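Paltham desk mat in teal - three months in

I put off buying a proper mat for ages because my old desk was already scratched to bits and I figured, why bother? Then Piret got one for her sewing table and I was jealous within a day, so here we are!

Colour first, as that's why I picked it. The listing said teal and it's a true blue-green, a bit cooler on the side away from my window. It's smooth and one even colour all over, with no logo plonked in the corner (thank you, Paltham). Small bits show up beautifully on it - I do a lot of fiddly craft stuff and I've stopped losing beads.

It did arrive rolled up tight, and the corners took 18 hours under my heaviest cookbooks to behave. There was a rubbery smell too, gone by the end of the week.

My black pot and the little see-through orangey-red cube live up the back, so the front stays clear for whatever I'm making.

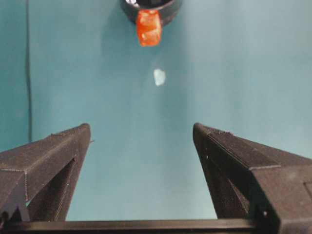
Cleaning

Damp cloth, done. Glue peels off once it's dry, but texta needs a proper scrub. I'd still buy it again, probably in the bigger size.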